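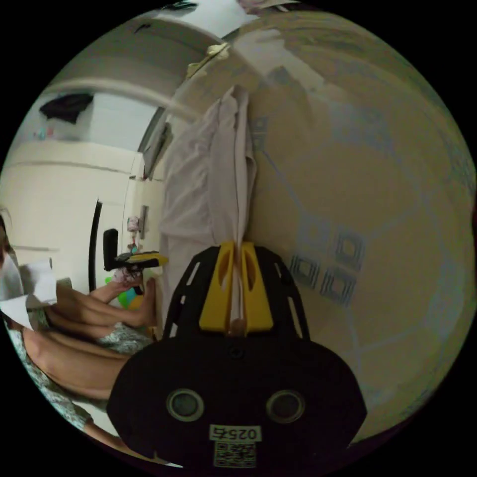

Section 4. Fitting the fingers and your first cloth session

If you've come straight from Section 3, your two hand grippers are built, the triggers spring back, and you've got a pile of offcuts on the bench. Good! Now for the part I like best. I wrote these steps in my spare room with both Drisham grippers next to me, so if yours came out of a shared workshop with other people's tweaks on it, check the screw lengths before you start.

You'll need:
Two pairs of printed fingers (I used the yellow Sivex flexible filament, but any soft one should do)
A 2 mm hex key
The Vitau recorder software, already installed
One light garment on a hanger, and somewhere to hang it

Fitting the fingers

1. Unplug the gripper. Take the battery out too if you went with the battery option.

2. Slide each finger into its arm until the tab clicks. The flat faces go toward each other. (I put mine in backward the first time and spent a whole evening blaming the trigger.)

3. Start all the screws loosely, then go around and snug them up. Stop as soon as the finger quits wobbling.

CAUTION: The printed arms crack if you crank on them. I've gone through 13 of these, mostly in my first month, and every one split at the screw hole.

4. Squeeze the trigger slowly. The tips should meet along their whole length. If they touch at the top and gap at the bottom, back off the lower screw a quarter turn and try again.

5. Stick your ID label and the QR code on the front and write the number down in your notebook. You'll type it into Vitau in a minute.

Setting the jaw range

6. Plug back in, open Vitau and pick Jaw Setup. Enter the ID from your label.

7. With the jaws fully open, press Save Open. The reading should land near 2,750. Mine drifts a little between mornings and evenings and it's never mattered.

8. Close the jaws on nothing and press Save Closed. You want a reading of 39 or lower. Anything higher means something's rubbing, so go back to step 4.

9. Do the same for the second gripper. Don't copy the numbers across, even if both came off the same printer!

Your first session

10. Hang the garment where you can reach the hem sitting down or standing up, whichever you can keep up for a while. I end up on the floor a lot.

11. Press Record, bring one gripper in from below and pinch a single fold. Go slow. Thin fabric likes to slip out sideways if you grab with just the tips, so let it run down into the slot between the fingers before you squeeze.

12. Hold, give a gentle tug, let go, press Stop.

NOTE: Keep a sheet of paper handy with your list of moves. The Ó Dálaigh task list that comes in the download has 19 of them, and I skip the sock ones until people have had some practice.

CAUTION: Keep long hair, drawstrings and loose sleeves clear of the arms. They close faster than you'd think, and the cutouts will catch a cord.

13. Play the clip back before you record any more. If the jaw line on the graph jumps around while you were holding still, reseat the cable and repeat steps 7 and 8.

Once you've got a clean clip from each gripper, go on to Section 5 for two-handed folding.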